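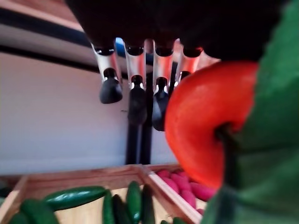

## Robotics club – produce challenge meeting, Tuesday, August 29, 2023

Notes by me, Siwan Gough, typed up the same night so forgive the spelling. Present: Annick Pelletier, Florence Perron, Réjean Doucette, Chantal Beaulieu and me.

### 1. Last meeting

Approved. Réjean wants it on record that he did return the hex keys.

### 2. Red things

We spent most of the night on this one (no surprise!). The hand can get around something big, round and shiny, but Annick isn't happy with how much of the view it takes up once it's held close. With a cucumber crate underneath you can still see the divider, so she thinks we can steer by that for now. Florence would like us to try a lower grip and more wrist. We went back and forth for ages and agreed to run both, 11 tries each, before anyone says another word about it. 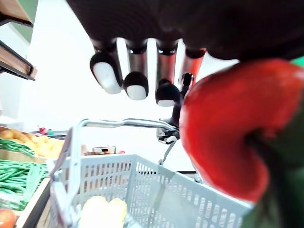 *Item 2, basket side: big red one in hand, beans and potatoes on the left.*

### 3. Basket run

Chantal has been writing the drop-off part and calls it Prisik, so I guess we all do now. Her worry is the metal handle – if it's up, the arm has to come in from one side, and she'd love a rule about where it sits before a run starts. I asked if we could just leave it down and got a look. The contest sheet from Gulano says the basket goes "as supplied," so Réjean will write and ask what that means.

Scoring is 70 points for the full list and you lose 2 for every drop. Annick says plan on dropping things. Fair enough.

### 4. Money

Clomach said yes to helping with spare fingertips! Florence is sending the thank-you note and the sizes. We still haven't heard from Ouellet about the van, and I said I'd call again.

### To do

- Annick and Florence: both grips, 11 tries each, results on the shared sheet
- Chantal: clean copy of Prisik that the rest of us can read
- Réjean: email Gulano about the basket handle
- Siwan: call Ouellet, book the room through February

We wrapped up late and Chantal drove me home. Next meeting is same time, same room, and it's Réjean's turn for snacks.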